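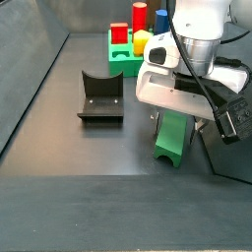 Eifion Hughes

Apr 16, 2021

Search this site Enter keywords Go

Let the slow readers read

I have been asked twice this year, very kindly both times, whether our church might tidy up its Scripture readings. What is meant by tidying up is that the reading should be given to people who are good at it. There is a fellow at Dritadport Uniting with a voice like a cello, and when he reads Isaiah you can hear the whole room settle into it, and I would be the last to say he oughtn't to be on the roster. But the suggestion was that he and three or four others with the knack should do the lot, and I've been turning that over while mowing the lawn and driving to visits and lying awake, and I find I'm against it. Quite strongly against it, which surprised me a little.

I should say where I come from on this. I grew up in chapel, among people who had left school at fourteen and could recite Romans 8 by heart, and every child in the place was put up the front to say a verse as soon as they could be heard over the rail. I was four. I had "Jesus wept" and I forgot it. I stood there, and the whole chapel waited, and an old man in the second row mouthed the two words at me until I got them out. I've preached a fair few sermons since and I doubt I've been listened to with such goodwill again.

So yes, I'm biased, and you can weigh what follows accordingly.

The case for good readers is a real one and I don't want to wave it away. The Bible was written to be heard, most of it, and a bad reading can bury a good passage. Nehemiah tells us that the Levites read from the book clearly and gave the sense, so that the people understood. If somebody mumbles into their collar through the whole of Philippians 2 then a person at the back with a dodgy hearing aid has missed out on Philippians 2, and that's a loss. My wife, who has excellent ears and less patience than I do, makes this point to me in the car.

But a congregation gets something from a slow reader that the cello can't give it, and I've come to think it's worth the price. When a passage comes out smoothly I tend to nod along. I know the prodigal son, I know he's going to come to his senses among the pigs, and I'm already thinking about whether there's enough milk for morning tea. Then a woman gets up who learned her English at forty, and she takes that parable one word after another with her finger under the line, and she stops before "compassion" because it's a hard one to say. And I'm stopped there with her. I hadn't noticed that word in years. I sat in the pew with the father still a long way off down the road and I didn't know, for a second or so, what he was going to do.

We had a version of this in December, at the carol service, in Dafis Hall because the church roof was being seen to. There were 87 of us, which for us is a crush, and a young man from the Kevov fellowship (they share our building in the afternoons) had been asked to do the reading from Luke. He'd practised it, I knew that, because I'd heard him through the vestry door. He got as far as Quirinius. Well, I've been reading that passage in public for decades and I take Quirinius at a run with my eyes shut. He had three goes at it, and then he laughed, and then everybody did, and he went on to the shepherds, and I don't think I've ever heard the words "fear not" sound so much as though they were meant for the person saying them.

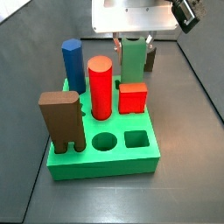
Now, I can hear the objection that this is sentimental, that I'm enjoying somebody else's struggle from the comfort of a padded chair. It's a fair hit. There is a way of putting people up the front which is really for the benefit of those watching, and I've seen it done and probably done it. The test, I think, is whether anybody has bothered to help. If you hand a nervous man a chapter of Leviticus at five to ten and wish him well, you haven't included him in anything. You've left him on his own with the Leviticus.

What I'd like us to spend our effort on is the helping. Give out the passage a fortnight ahead, in large type, on paper. Offer to sit down with anyone who wants to go through it, and offer it to everyone so that it isn't a mark against the few. Shorten the readings where they can bear it. Let people choose which translation they're comfortable with, and if somebody would sooner read in Farsi or Samoan or Welsh, put the English on a sheet and let us follow along for once. Fix the microphone! I have been asking about the microphone since before the last minister, and half of what's put down to poor reading in our church is that microphone.

I'd also gently ask what we think the reading is. If it's a sort of performance, put on so the rest of us have a nice experience of it, then of course you'd want the best performers, and for that matter you could play a recording. There are some beautiful ones. My daughter's family moved away to a place 2,637 kilometres from us, and their new church, Stadia, plays the reading on a big screen with music under it. She says it's very well done, and I'm sure it is, and people are coming to faith there, so I'll hold my tongue. She did mention on the phone that she'd been going for months and hadn't yet heard the voice of anyone over seventy.

I thought about that for a good while after we'd hung up. Paul told the Corinthians that when they came together each one had a hymn, or a lesson, or a word to bring. Each one. He goes on to say that it should be done decently and in order, and I take the point, and I suspect he'd had some long mornings in Corinth. But he didn't solve the problem by sending most of them back to their seats.

There's an older lady with us, whom I won't name because she'd be cross, who told me she had never once read aloud in church because a teacher had made fun of her at school. We went through Psalm 23 together at her kitchen table over a good many cups of tea. She has it on the roster for next month. She'll be slow, and she may well stop in the middle, and I've asked the people who sit near the front to have the page open in case she looks up and wants a word. I'll be in the second row myself.

Filed under: Opinion, Worship and Church Life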